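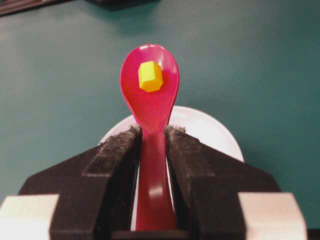
Spoon transfer, one block at a time: which spoon, which bowl

Forum: Tabletop Activities and Materials
Started 11/12/2020 by kerekes_a

kerekes_a
I am rewriting the materials sheet for our spoon transfer station and would like comments before it is printed. The task is the usual one. A small block is carried in a spoon and released into a bowl. Current set:

Spoon: red plastic, oval bowl, narrow handle
Load: one small yellow block
Target: white bowl, round, smooth rim
Also on the table: a white plate, a small crackle-pattern dish, an egg-shaped piece with a speckled surface
Surface: teal, matte

My question is mainly about the spoon. The Skatik spoon we stock has a shallow bowl and a polished finish, and a block with flat faces slides on it as soon as the handle is rotated. The Wiston spoon is deeper but heavier at the scoop end. I have been told the shallow one should be dropped from the sheet.
Aranka Kerekes

plainrim
Posts: 3,788
Keep the shallow one. A deep spoon holds the block at almost any handle angle, so the carry stops being an exercise. With the shallow one you find out quickly whether the wrist is level. If people are losing the block on every attempt, shorten the distance between start and target and leave the spoon alone.

dvincze
I disagree with plainrim on the order of difficulty. Start deep, then go shallow. A first session where the block falls every time produces no useful record. All you can write down is that it fell.

Two things affect the slide more than depth does. The first is how the block lands in the scoop. If it sits on a flat face against a curved surface it has contact only at the edges, and it will rock. The second is finish. We took the polish off our Skatik spoons with a fine abrasive pad, inside of the scoop only, and the block stopped creeping toward the tip. Rinse well afterward and check the rim for burrs.
Dénes Vincze

kerekes_a
How long does the roughened surface last?

dvincze
Ours went a full term. It gets smoother with dishwashing. Hand wash if you can.

lower_shelf
Abrading a plastic spoon makes it harder to clean, and if it ever goes back in the kitchen drawer you have a food-contact item with scratches in it. I would mark the handles before doing this. Otherwise the station spoons and the lunch spoons will get mixed.

dvincze
Agreed on marking. Put the mark on the underside of the handle near the end, where it won't rub off under the fingers.
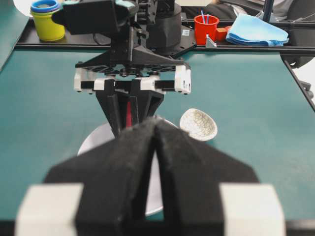

kerekes_a
On the table layout. The sheet says to keep the bowl at the midline and put everything else outside the carry path. In practice the plate ends up in the middle because people set it down first, and the bowl goes wherever there is room. I am considering a fixed layout with outlines on the surface. Fülöp sells a mat with printed circles, but the circles are sized for their own bowls.

plainrim
Skip the mat. Trace your own bowl base on paper, cut it out, and use it as a template. Low-tack tape for the outline. Printed mats curl at the corners after a few weeks and the curl is enough to tip a light bowl.

matte_finish
The surface color matters here. White on teal gives a clear rim line from above. White on a pale table does not, and the release point drifts toward the near side of the bowl. We changed the cloth and nothing else, and the drops outside the bowl went down. I can't give a percentage because we weren't logging carefully at the time.

lower_shelf
If it wasn't logged I would leave it off the sheet.

matte_finish
Fine. Put it under notes.

kerekes_a
It will go under notes. Next item: whether the plate and the small dish should be on the table at all during the spoon task.

plainrim
No. One target. Extra dishes belong to the sorting task.

dvincze
I would keep one of them. Choosing the correct container is part of the instruction "put it in the bowl," and with a single container the instruction is not being tested. The egg is the piece I would remove. It rolls if the table is bumped, and then everyone watches the egg.

lower_shelf
Ours sits in a ring cut from felt. Solves the rolling.
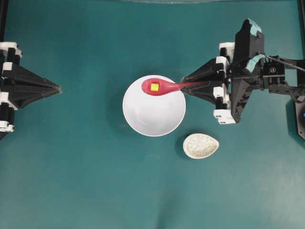
Does the spoon have to clear the rim before the block is tipped out, or can it rest on the bowl?

Either is acceptable for the basic version, provided the scoop is fully inside the rim line. Resting the handle on the rim steadies the tip, so it is the easier method and should be recorded as such. For the harder version the spoon stays off the bowl from pickup to release.

kerekes_a
I will add that as two separate lines. Our draft had only "spoon over bowl," and staff scored it differently depending on who was at the table.

dvincze
Also specify which way the spoon is turned for release. Rolling the handle sends the block off the side of the scoop. Lifting the handle end sends it off the tip. The second lands closer to the center in a small bowl.

plainrim
Off the side is how most people empty a spoon. I would not specify it.

kerekes_a
I will leave the direction open and ask staff to note it. Three attempts per spoon, or more?

dvincze
Three. After that you are measuring fatigue.

lower_shelf
Before you order, Clatance has plain spoons by the carton, but the carton is about 2,000 pieces. Ask whether they will split it. They did for us, with a handling charge.

kerekes_a
Thanks. I only need enough for one cabinet. Revised sheet goes up in this thread when the layout drawing is finished.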